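FOR IMMEDIATE RELEASE
26/01/2020

Firkisico Opens Sign-Up for Gut Symptom Diary, Ten-Week Program for People Still Waiting on Answers

Firkisico, the patient support group for long-term bowel and stomach trouble, is opening sign-up for its new symptom diary program. Name of the program: Fludent. Free to join. 600 places in the first round, adults only, no diagnosis needed.

Yes, no diagnosis needed. That was the most common question at the info evenings so we're putting it up top.

What it is: a paper diary (or the web version, same pages) that runs for 10 weeks. Food, pain, sleep, bathroom trips, medicines, mood. A page a day. At the end you get a two-page summary to take to your doctor. Two pages, no more, appointments are short and a thick binder tends to stay shut.

Who it's for: people with ongoing digestive symptoms, people between specialists, people recovering from bowel surgery who have been cleared to eat normally. Ostomy pages are included at the back, please ask for the large print set if you need it.

Who it's not for: anyone with new bleeding, a fever with belly pain, vomiting that won't stop or sudden severe pain. Don't sign up, call your doctor or go to the emergency room. The diary is not medical care and the staff at Firkisico can't read your test results or tell you to start or stop a medicine. Please don't send us scans. We had a lot of scans.

The pilot

A smaller version ran last year out of the Smadi office. 222 people started. Some dropped out in the first weeks, mostly because the old food section was too long. It asked for weights of everything. Gone now. You write "small, medium, large" and move on. The pain scale was also redone, with room to say where it hurts and not just how much. The mood line stayed in after a lot of back and forth, several members felt it was a way of telling them it's all in their head. It's optional. Leave it blank if you like.

Printing is paid for by a grant of $900 from Brutex plus what's left of the spring appeal. The web version was built in-house, so expect a few rough edges, espcially on older phones. Report problems through the contact form, not by replying to the welcome email. That inbox isn't read.

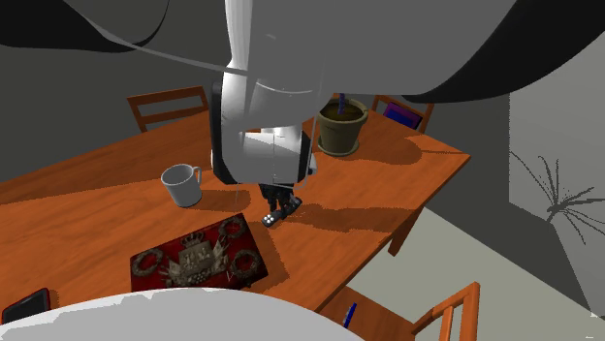 Pilot members were asked what they'd change and what they'd keep. One wrote that the summary was the first thing a doctor had read all the way through in almost two years of appointments, and that she'd fill in the whole thing again just for that. She also wanted bigger boxes for the night-time entries. Boxes are bigger.

How to join

Fill in the form on the Firkisico website, or call the Smadi office and ask for a paper form. Caregivers can sign up for someone else with that person's written OK. Diaries go out by regular mail in plain envelopes. Allow two weeks. If the first round fills up, names go on the list for the second round, which starts in May.

Existing members do not need to re-register, just tick the Fludent box on your profile page.

Privacy: the paper diary stays with you, we never see it. Web entries are are deleted 30 days after your summary is made unless you ask us to hold on to them.

Press questions, interview requests: use the media form on the Firkisico website. Sample diary pages on request.

ENDS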